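Ravard Wire Mesh Sorting Tray, Wide

Item 669-W
Finish: silver
Sold singly or in cartons of 22

The Ravard wide tray is a flat-bottomed rectangular tray for shared tables, supply counters and open shelving. The walls and floor are welded steel mesh. A raised metal rim runs around the top and stiffens the long sides, which are the first part to bow on lighter trays.

Dust and crumbs fall through the mesh, so place a liner under the tray if the surface below must stay clean. Liners are sold by Novus in packs of 100 and are cut to the outside size of the tray.
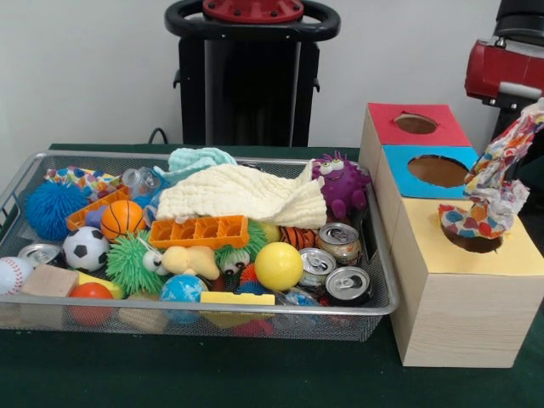 Silver mesh tray with mixed contents: toys, balls, blocks, cloths and drink cans.

Load and stacking
Spread weight across the floor of the tray. Empty trays nest inside one another. Full trays should not be stacked without the Griffiths corner posts (set of four, ordered separately). Lift a loaded tray with both hands under the short ends - the rim is not a handle.

Small parts
Items narrower than the mesh opening will drop through or catch. Use the Brativent solid insert for beads, screws, pen caps and similar. The insert covers nearly 100 percent of the floor and lifts out for washing.

Care
Wipe with a damp cloth and mild soap. Dry at once. Do not use bleach or steel wool. Not suitable for dishwashers or outdoor storage.

Shipping
Orders placed before noon on Friday leave the same day. Cartons ship flat on a pallet; single trays ship boxed. The narrow version returns to stock in March.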